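Reviews > Home Safety > Scanners and Radios

Brirkard 140 desktop scanner: a great listen for anyone who follows local police and fire calls

I covered night cops for a small county paper for 11 years, and the scanner on my desk was the worst piece of equipment in the newsroom. It hissed, it stuck on the highway department, and the volume knob came off in your hand. So when I bought the Brirkard 140 for my kitchen in May, I wasn't expecting to love it. I do love it!

Setup

You type in your ZIP code and it loads the public safety channels for your county. Mine took 4 minutes, including the time I spent hunting for an outlet. Sheriff, fire dispatch and both town police departments came up right away. The state police channels in my area are encrypted, and no scanner you can buy will change that, so check what your own county still sends in the clear before you spend the money.

Sound

Wonderful. Dispatchers talk fast and deputies mumble, and I can follow both from across the room with the dishwasher going. There's a replay button that gives you the last transmission again, and I use it constantly — a street name goes by, you miss it, you press, there it is. My old editor, Menaka Jayasinghe, came over for dinner and spent half the evening pressing it.

What I'd change

The display is too bright at 2 a.m. and the dimmer is buried deep in the menu. The antenna is fine in town but weak out past the reservoir, and I ended up adding a Gretitz whip antenna, which fixed it. The alert tone for fire pages can't be turned down separately, and it will wake the dog.

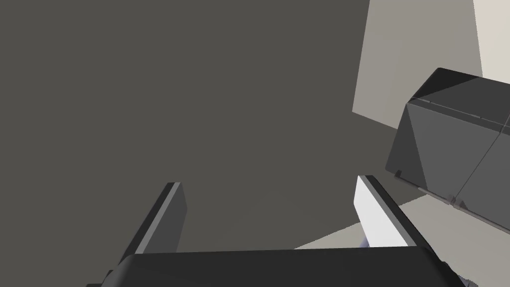

Compared with the Nutetti

The Nutetti portable is cheaper and runs on batteries, and if you want something for the car I'd still pick it. It scans more slowly, though, and I kept catching the tail end of calls: "copy, en route," and no idea where to. For a kitchen or a desk, get the Brirkard. One old reporter's habit to keep: what you hear is the first version of a story, so don't post names or addresses from it.

Comments (3)

Chaminda Sarkar
Does it remember your channels after a power cut? My last one lost everything each time.

Fitzgerald Halvorsen
Mine does, Chaminda. You have to reset the clock, but the channels stay put.

Chathurika Marikar
Bought one after reading this and agree on the fire tone. I put a piece of felt over the speaker and it's bearable now.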